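Ballska College Community Forum
Board: Campus Life and Ceremonies
Topic: Convocation dress guidance for August

registrar_desk
Members of the entering class are advised that Convocation will take place in August on the Botard Lawn. Procession lines will form at 9:15 a.m. The College has reserved 274 chairs for students and 90 for faculty and staff. Gowns are not required. Business or neat casual dress is requested.

tazi_hall_parent
Thank you for the notice. May I ask whether "neat casual" excludes outerwear with a hood? The lawn is cool at that hour, and last year's guidance was silent on the matter.

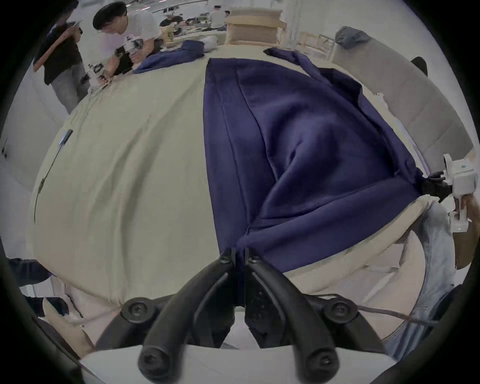

fiten_house_adviser
Fiten House has always advised its residents to bring one warm layer to Convocation. The procession stands for some time before the first reading, and the chapel side of the lawn remains in shade. A plain navy fleece such as the one on the table is suitable, in my view, and may be worn over a collared shirt.

class_of_74
I must respectfully disagree. Convocation is the first formal act of a student's life at the College. A jacket or a blazer would serve the same purpose – and would look better in the class photograph.

fiten_house_adviser
Not every student owns a blazer. Of the 145 residents in our house, many travel here with one suitcase.

registrar_desk
Plain outerwear in any style is permitted, including during the procession. Large printed slogans are discouraged. Questions concerning seating should be sent to the Office of Ceremonies in Tazi Hall.

class_of_74
The clarification is noted. I would still ask that the matter be reviewed before next year.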